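4.2 What the work became

Before the change, the gift desk at Carnton employed people to wrap, fold and card. After it, the same people did much the same thing while holding a gripper, so that the policy trained on their recordings could one day do it in their place. Management called this a transition. Dace Lapiņa, who had folded card stock by hand for nearly 3 years and could do it while arguing about football, called it "going back to mittens."

We logged 388 folding episodes at the Carnton site and 287 at the smaller Clunstead site. Each worker was asked to fold, present and set down a sheet at the pace they thought reasonable. The word "reasonable" was not defined in the protocol, an oversight we came to value. At Clunstead it was taken to mean the pace of the old job. At Carnton it was taken to mean the pace at which the supervisor stopped looking over.

The workers were quick to develop views on the tool. Ashton Partington objected to the weight. Tayla Hoani objected to the fingers, which in her opinion had been designed by someone who had read a description of paper. Both nonetheless produced episodes that passed the quality check, and Hoani's were later used as the reference set, an honor she asked to have reflected in her hourly rate. The request was still under review when we left the site.

Figure 3 gives the view from one gripper during a folding episode, with the cream sheet running into the gap between its finger pads and a second gripper held out over the table. The red book and the white flowers are typical of the objects that shared the table with the stock.
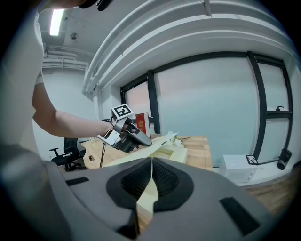 Figure 3. Folding episode, Carnton, as recorded from a hand-held gripper.

4.3 Who gets to say it went wrong

Under the old arrangement a bad fold was thrown away by the person who made it, usually before anyone else saw it. Under the new one it had to be labeled. The Wolia annotation tool offered 2 labels, "success" and "failure," and the workers found both of them rude. Carleen Pomare kept a paper list of folds she considered "fine for a cousin," a category the software did not support.

Disputes over labels took up more of the shift than anyone had budgeted for. They were also the part of the job that participants described most warmly in interviews. Several said they had never before been asked what made a fold good, and had discovered that they disagreed.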